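# Do glass walls make an office better?

*For readers who like to check things, Aug 28, 2018*

Grown-ups who sell offices love glass walls. They say glass makes a room "bright", "open" and "friendly". A booklet from a building firm called Arner goes further. It says glass walls make people "happier, faster and more creative".

That's a big promise for a wall. Let's take it apart.

## What is the wall made of?

Glass starts out mostly as sand. The sand is melted with a couple of other powders, one made from soda ash and one from limestone, until it runs like thick honey. Then it's spread out flat and cooled slowly.

You may have heard that glass is a liquid, and that old windows are thicker at the bottom because they have been dripping for centuries. Don't believe it. Glass in a window is solid. Old panes were often uneven on the day they were made, and some of them have the thick edge at the top.

Glass for indoor walls and doors usually gets extra treatment. One way is to heat it above 600 degrees Celsius and then blast it with cold air. The outside cools first and the inside cools after it, and that leaves the whole sheet squeezed tight. This is called toughened glass, or tempered glass. If it does break, it falls into small lumps instead of long blades.

"Toughened" doesn't mean unbreakable. A sharp knock on the edge can finish off a sheet that would put up with a hard thump in the middle.

## Claim one: glass makes a room brighter

This one is partly true. Light from a window can pass through a glass wall and reach the room behind. It can't pass through bricks.

But glass doesn't make any light. If the room next door is dim, you get dim light through your expensive wall. And a little light bounces back off every sheet, so some of it never gets through at all. Look at a window at night with the lamp on. You can see your own face in it.

## Claim two: glass makes a room feel bigger

Your eyes can travel past the wall, so the room can feel larger. The floor hasn't grown, though. You still have to fit everything on it. Cabinets, chairs and equipment take up the same space behind glass as they do behind plaster, and it's harder to hide the mess. You can't hang a shelf on a sheet of glass the way you can on a timber wall, so things tend to stand on the floor in front of it.

## Claim three: glass makes people happier

How would you find out? The Arner booklet says 100 workers were asked whether they liked their new offices, and most said yes.

I have questions.

- Who did the asking? If it was the boss, would you say no?
- What else was new? Perhaps they also got better chairs.
- Were they asked again in December, after the newness had worn off?
- What did they think of their old offices?

The booklet doesn't say. I wrote to Arner and got back another copy of the booklet.

Damian Jasińska works behind a glass wall in Vedby, and he was more useful. He likes the daylight. He doesn't like people waving at him when he's trying to think, and he says he can hear most of what goes on in the corridor. So that's one yes and two grumbles from one person, and one person isn't proof of anything either.
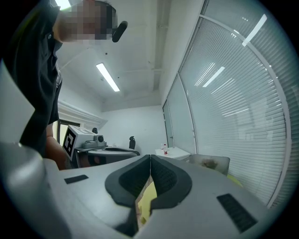
Noise is worth a closer look. Hard, smooth surfaces bounce sound back into a room. Soft things soak some of it up, which is why a room sounds echoey before the carpet and the padded chairs go in. Glass is very hard and very smooth. A thick sheet with good seals can still keep out plenty of noise from next door, but a thin one with a gap under it won't do much.

## Test it yourself

You don't need a glass office. You need a room with a window, a blanket and a helper.

1. Stand facing the window, an arm's length away, and clap once. Listen.
2. Have your helper hold the blanket up between you and the glass.
3. Clap again, just as hard.
4. Close your eyes and let your helper choose blanket or no blanket. Can you tell which it is from the sound?

Step four is the important one. When you already know the answer, your ears like to agree with you. Write down each guess before you look. If you're only right half the time, you might as well be tossing a coin.

## So, are they better?

They're good at letting light through. They may help a small room feel less cramped. As for happier, faster and more creative, I'd want to see who was asked, what they were asked and what else had changed. Until then I'd put the booklet back on the shelf, if there's a wall to put a shelf on.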